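Papers > Equipment and Methods > Planning a shared manipulation bench
Reading time: 4 minutes

4. Budgeting for the bench

4.1 What the first budget left out

The first budget for the Girinden bench was drawn up before any task had been agreed. It listed the arm, the controller and a gripper, and put everything else under one line called sundries. That line was overspent by August. Most of the overspend went on small items that had not been priced at all: spare finger pads, cable clips, brackets, a second power supply and the household goods used in the trials.

We therefore rebuilt the budget from the tasks upwards. Each task was written out as a short list of moves, and each move was checked against the equipment it called for. The lid task, in which a pot lid has to be gripped, lifted and put down, was the first to be treated in this way. It looks cheap on paper. A pot can be bought in any high street shop, but the task puts demands on the gripper, the sensing and the work surface, and each of these has a cost. 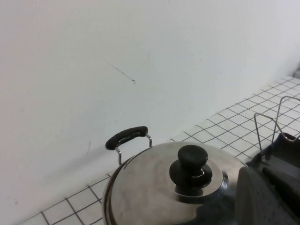 Should household test objects be bought from the equipment budget or from consumables? We charge them to consumables, with a fixed limit of 20 objects in each round of trials, and we buy two of anything that is likely to dent.

The limit was set after a period in which objects were bought one at a time by whoever needed them. Receipts were lost and the same item was sometimes bought in three sizes. A shared list, kept by one person, dealt with most of this. At Girinden the list was kept by Leonilde Moreira, who also wrote the first version of the task sheets.

4.2 Choosing between suppliers

Quotes were requested from Arovmont and Baroseo for the arm and gripper together, and from Sivakumar for the gripper alone. The three were hard to compare as sent. Arovmont included delivery and a day of training. Baroseo included neither but offered a longer warranty. Sivakumar quoted only for the part, with the mounting plate as an extra.

To put them on the same footing, we worked out the cost of each over four years of use. Repairs, spare parts and staff time for setting up were all included. Staff time was the largest single item after the arm, and it was missing from all the quotes. The ranking changed when it was added: the offer with the lowest purchase price came out as the dearest of the three.

We also asked each supplier how long a replacement gripper finger would take to arrive. This question should be put early and the answer should be had in writing. A bench that is waiting for a small part still takes up floor space and still has to be insured.

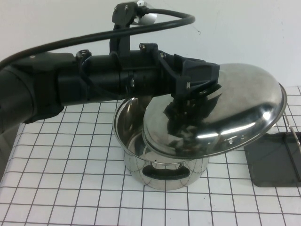 Figure 4. The lid task: polished steel lid held tilted in the gripper above the pot.

4.3 Sensing and reflective objects

Polished metal needs its own entry in the plan. Depth sensors often give poor readings on shiny surfaces, and a team that intends to work with cookware should allow for this before choosing a sensor. We set aside money for a loan period with two models and made no purchase until both had been tried on the objects in the list. The loan fee was small when set against the price of a sensor that would have had to be replaced.

Where the sensor is mounted also affects the cost. A mount on the arm moves with the gripper, so its cable bends with every move and will wear. We now budget for cables as a part that wears out, in the same way as finger pads. A fixed mount needs less upkeep but takes up bench space and has to be checked again whenever the bench is moved.

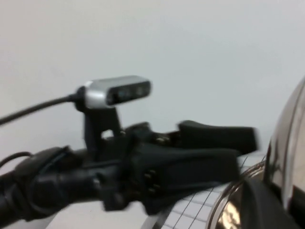 Brackets were at first made in house, on the view that this would save money. Once the hours were added up the saving was slight, though it did mean that a changed design could be tried on the same afternoon. We would keep making them for that reason and would enter the hours openly in the budget.

4.4 Planning for use

The last part of the plan concerns running time. The bench was booked for 131 sessions in its first period, and the maintenance schedule was written for up to 1000 lid lifts between full checks of the gripper. Both figures went into the request for the second period, together with the spare parts used. The request was approved with one change, which moved the training costs to a separate line.

Contact the Girinden bench group | Copyright Girinden, all rights reserved | Back to top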